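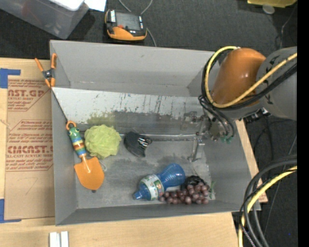 Lesezeit: 4 Minuten

Umzug mit Zwischenlagerung, Kisten oder Kartons?

tymofii_f
Hallo zusammen, kurze Frage, muss bis heute Abend zusagen. Wir ziehen Ende Februar aus, neue Wohnung erst sechs Wochen später frei. Heisst alles einlagern. Angebot von Plomar liegt vor: 80 Mietboxen aus Kunststoff plus Lagerabteil, zusammen 385 Euro im Monat. Alternativ Kartons kaufen und bei Aydoğan unterstellen, billiger, aber ungeheizt. Hauptsächlich Bücher, Geschirr, Schallplatten. Was würdet ihr machen?
Gruß Tymofii Fedoruk

kellerkind_nord
Kartons. Fertig. Wer zahlt denn Miete für Plastik? Bücherkartons vom Baumarkt, doppelter Boden, gut zukleben. Meine standen zwei Jahre in der Garage vom Schwager und waren wie neu.

Ekaette Okeke
Ungeheizt und Schallplatten, da wär ich vorsichtig. Nicht wegen der Kälte, die macht Vinyl wenig. Aber die Hüllen! Hab bei mir nach einem Winter im Keller gewellte Cover gehabt, ca. ein Drittel der Sammlung, und der Geruch geht nie wieder raus. Für die Platten auf jeden Fall geschlossene Boxen und stehend lagern. Nie liegend stapeln.

kellerkind_nord
Garage ist kein Keller. Keller ist feucht, Garage zieht durch. Bitte nicht durcheinanderwerfen.

Ekaette Okeke
Garage mit nassem Auto drin im Winter ist auch feucht. Kommt halt drauf an. Wollte nur sagen, dass er vorher mal ein Hygrometer reinstellen soll, kostet nen Zehner.

pappnase54
Hab früher selber Umzüge gefahren. Mietboxen sind super zum Tragen, stapeln sauber, Boden bricht nicht durch. ABER: für sechs Wochen Lager zahlst du dich dumm und dämlich, die sind für eine Woche gedacht, höchstens zwei. Frag mal ob die 385 mit oder ohne Versicherung sind. Bei meinem letzten Umzug war die extra, stand hinten im Kleingedruckten.

tymofii_f
Gerade nachgeschaut. Ohne. Mist. Versicherung wären nochmal 54 im Monat.

pappnase54
Sag ich doch.

Zur Hausratversicherung: anrufen! Manche decken Einlagerung für ne begrenzte Zeit mit ab, muss man aber vorher melden. Schriftlich bestätigen lassen.

ukia_fan
Wir hatten die Klappboxen von Ukia gekauft statt gemietet, nach dem Umzug die Hälfte über Kleinanzeigen wieder los geworden. Unterm Strich fast nix bezahlt. Der Rest steht jetzt im Keller mit Weihnachtskram. Einziger Nachteil, die Griffe schneiden ein wenn man Bücher reinpackt. Also Bücher nur halbvoll und oben Kissen oder Handtücher drauf.

kellerkind_nord
Klappboxen für Bücher, na viel Spaß. Die Scharniere geben irgendwann nach und dann liegt der Brockhaus im Treppenhaus.

ukia_fan
Bei uns hat nix nachgegeben. Vierter Stock ohne Aufzug.

marlene.w
Andere Frage: müssen die Bücher wirklich alle mit? Wir haben vor dem letzten Umzug aussortiert und alles über eine App nach ISBN verscannt, mein Mann ist da pingelig. Waren 2.407 Stück. Danach haben wir ein gutes Drittel weggegeben, öffentlicher Bücherschrank, Antiquariat, der Rest Sozialkaufhaus. Vermisst hab ich bisher genau eins.

tymofii_f
@marlene.w so viele sind es nicht, aber ja, die Reiseführer von anno dazumal könnten weg. Meine Frau sieht das anders.

Ekaette Okeke
Geschirr noch: Teller hochkant, nicht flach. Zwischen jeden eine Lage Papier, kein Zeitungspapier bei hellem Porzellan, färbt ab. Gläser in Socken geht prima.

kellerkind_nord
Zeitung färbt nicht ab wenn sie ein paar Tage alt ist. Machen wir immer so.

Ekaette Okeke
Bei mir schon. Sechs Wochen Lager, danach graue Schlieren an den weißen Schalen. Ging ab, war aber ne Heidenarbeit.

pappnase54
@tymofii_f Vorschlag: bei Plomar nur das Abteil nehmen, Boxen nur für Platten und Geschirr, Bücher in Kartons auf Palette. Nicht direkt auf den Beton! Und Liste machen was wo drin ist, nummerieren auf zwei Seiten, nicht auf dem Deckel. Den Deckel siehste im Stapel nicht mehr.

rudi_caltley
Caltley hat auch noch Abteile, hab meins seit Herbst dort. Trocken, sauber. Zugang aber nur bis 19 Uhr und das Rolltor klemmt gern mal. Preis weiß ich nicht auswendig, schau ich später nach.

tymofii_f
Danke an alle! Hab bei Plomar angerufen, Abteil einzeln geht, Boxen auch in kleinerer Menge. Neues Angebot kommt per Mail. Hausrat erreiche ich erst morgen, Warteschleife. Hygrometer ist bestellt, falls es doch Aydoğan wird.

kellerkind_nord
Kartons.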